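Notebook - July, visitors' afternoon (Wastness lot)

Written up same evening, hand is tired, sorry for spelling. Colleagues please add in the margin.

Setup, from 1 pm
Room opened late, key was with Stunholm. Quilted pad on the table, blue cloth behind it, white cable still looped on the pad, must get that tidied before next time. Arms homed first try, wrist cameras both up. Bijan Mahmoudi on the console, me talking. Blinds question again - lamps are too hot for the wrist views, big white patch in the near part of the picture whichever way we turn them. Turned down two notches, no real change. Visitors didn't seem to mind, they liked seeing the window and the chairs over the top of the pad.
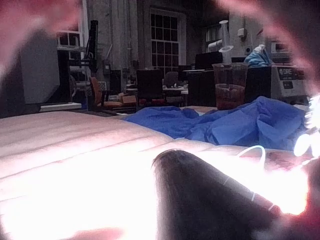

Who came
Wastness people, plus a pair from Jiletti who stayed to the end. Most had seen films of this sort of thing and never stood next to it. Gave the short talk, five minutes, over-ran to nearly twice that. Questions mostly on who is holding what. Answer: Bijan is, the arms copy his hands scaled down. Somebody asked could it do it alone. Said no, not today. They wanted a better answer, I think we should have one ready.
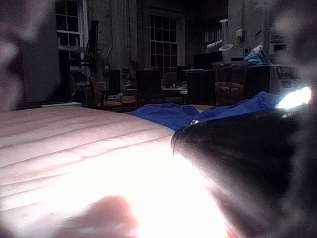

My worry going in was the talk and the view not matching. I point at the table, they look at the screen, and the wrist view is from so low down that it makes no sense till you find something to hang on to. Ended up using the rumpled blue cloth past the edge of the pad as the landmark - "find the blue, now come back towards you, that dark curved thing is a finger". Worked well enough. Will do it that way from the start next time. Also need a bigger screen, the back row was guessing.

Suturing
Main part. Bijan took it slowly and called each move out loud, needle in, let go, pick up, pull. Log counter read 103 at the start of the session and 291 when we shut down, so the numbering ran on fine over the break. I'd told them to watch the thread and forget the needle, as thread is where it goes wrong. No feel in the handles, you judge the pull by how much the strand sags.

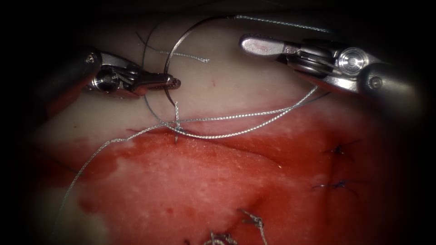 Jiletti pair wanted to know how long it takes to learn. Bijan said a week to be bad at it and the rest of the year to be less bad, which got a laugh. He let one of them try the handles with the arms parked clear. She was quite good. Worse with the left, same as all of us.

Camera for the close work much better than the wrist ones for an audience. Corners go black but the middle is sharp and you can read the twist in the thread, the knots, the lot. Should have put this one up first and kept the wrist views for the people who asked. Bahrami said so at the planning meeting and I argued, so that's one to him.

Second go was after tea. Fewer watching, and people came closer to the table and asked better things. Somebody asked wether the tails are left long on purpose. Depends on who's cutting, told her we leave enough to find again. Somebody else wanted to know why the big shaft keeps throwing a shadow on the right of the tissue. Fair point, the lamp wants moving.

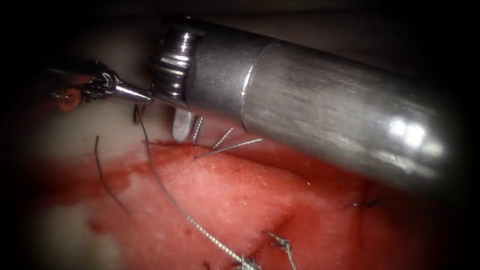
To do
- move lamp, try it from the left
- tape that white cable down or re-route it
- close camera on the main screen, wrist views on the small one
- landmark trick goes in the talk notes
- cut the talk to 5 minutes and mean it
- proper answer for "can it do it by itself" - Bijan to draft, me to shorten
- send Jiletti the parts list, they asked twice
- ask Stunholm for our own key
- check logs 103 to 291 are all copied over befor the disk gets wiped

Shut down at 6 pm, arms parked, lamps off. Key back to Stunholm in the morning.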